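Give-Back Sunday at the Moynihan Street Shops
Frequently Asked Questions

What is Give-Back Sunday?
One Sunday every September, the shops along Moynihan Street set aside part of the day's sales for a neighborhood cause. You come in, you buy the things you were probably going to buy anyway (or a few you weren't, we don't judge!), and the stores do the rest. This year the money goes to the Hestavach Family Pantry, which packs weekend groceries for 586 households.

Which stores are taking part?
Dorar, Wimska Books, the Moynihan Street Bakery and most of the smaller shops between them. Look for the yellow card in the window. If you don't see a card, do ask at the register, as a few stores always put theirs up late.

How much of my purchase is donated?
Fifteen percent at Dorar and the bakery, and ten percent everywhere else, figured before tax. Gift cards count when you buy them but not when you spend them, which trips people up every year, so please forgive us for repeating it.

Do I need a coupon or a ticket?
No, just come. Every sale between 11 a.m. and 5 p.m. is included automatically. If you'd like to join the raffle as well, tickets are at the welcome table outside Wimska, and the first 500 are free, one to a family.

How did last year go?
Wonderfully, thank you for asking! We raised $1,364 from the raffle and bake table alone, with the store donations on top of that, and it rained most of the afternoon too.

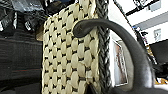 Can I bring groceries for the pantry instead?
Yes, please! The drop-off is just inside the bakery door until 4 p.m. Canned fruit, peanut butter, rice and baby cereal go fastest. We can't take anything homemade or already opened, however delicious it is.

Where should I park?
The lot behind the bakery has 59 spaces and fills up by lunchtime. Street parking is free on Sundays, and the walk over from the library is a nice one, with shade for most of the way.

My business would like to join. Who do I talk to?
Wiebke Ackermann at Dorar keeps the list and would love to hear from you. Stop by the store any weekday morning, or leave your number at the register and she'll call you back, usually the same evening.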